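I signed up for the winter swim in December, which tells you something about the state I was in. My neighbor Krystyna Michalski had been going down to the lake at 6:30 in the morning for years and she always came back looking pink and pleased with herself, and I was coming off a month of sitting at my desk eating crackers, so when she said "come with me, it's only the first minute that's bad" I said yes before I'd really heard the question.

It is not only the first minute that's bad. The first minute is fine, in a way, because your brain has left. The second minute is when it comes back and wants to talk to you.

So the group meets by the little dock at Hirkus, past the boat sheds. There's a fire ring and two benches and a changing tent that leans. The first morning there were nine of us, and I was the only one without a wool hat. Gwion Edwards (retired, used to fix pianos, goes in up to his chin without making a sound) lent me his spare one, and I still have it, sorry Gwion, I will bring it back.

What I wanted to write down, while I remember it, is how much of winter swimming is clothes. I thought it was going to be about breathing! There is some breathing. Mostly, though, it's about what you take off and in what order, and where you put it so you can find it again with hands that don't work. Krystyna packs her things in a pile upside down, so the first thing she needs is on top. Shirt, sweater, pants, socks, then the big coat over everything. I did not do this. I came out of the water my first time and put on my socks before anything else and stood there in a swimsuit and socks trying to remember what a zipper was for.
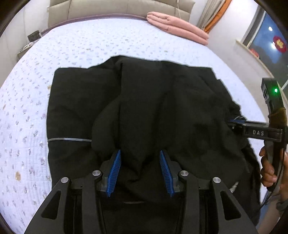

The other thing is buttons. Don't wear them. Don't wear skinny jeans either, or a bra with hooks, or boots with laces. I now own a pair of fleece pants two sizes too big and I love them more than some of my relatives. My sister saw them and asked if I was doing okay.

After the clothes there's the shaking, which Wanda Laskowska calls "the afters." You get out, you get dressed, you feel wonderful and start telling everybody how easy it was, and then ten minutes later your whole body starts to rattle. Mine got me while I was holding a cup of tea. Most of it went on Wanda's sleeve. She was very nice about it and told me to fill the cup halfway next time, and I've done that ever since.

I should say what the water is like, because people keep asking. It's black at that hour, and it feels like being squeezed. Then after a bit my legs stop complaining and there's a strange calm where I can hear everything, the ducks and somebody's car up on the road and Gwion not making a sound. I stay in for two minutes, sometimes three. Krystyna does longer, but she's been at it for 20 years and she says herself that she's a bad example.

I missed one week with a cold (an ordinary cold, from my nephew, nothing to do with the lake, Mom) and I was surprised by how grumpy I got. I kept looking out at the frost and thinking about them all down there, complaining around the fire without me. I am 59 and I have never once in my life missed exercise before.

Next up I need to sort out gloves. The cheap ones I bought let the water straight in and then keep it there, so I was wearing two small buckets. Krystyna likes mittens and Gwion says bare hands held out of the water, like you're being robbed. I tried it his way this morning and my shoulders ache, but my fingers were good enough to get my own coat done up.

Comments

Hubert Rutkowska
Hot water bottle inside the rolled-up clothes! Put it in before you leave the house and your sweater will be toasty when you get out. Changed my life.

Wanda Żak
I went once with my cousin and screamed so loud a man came down from the road to check on us. Would I like it more the second time or is that it for me?

Krystyna M.
Wanda, come anyway, we have had screamers before. And it was not 6:30 last time, you were late.

Gwion E.
Keep the hat.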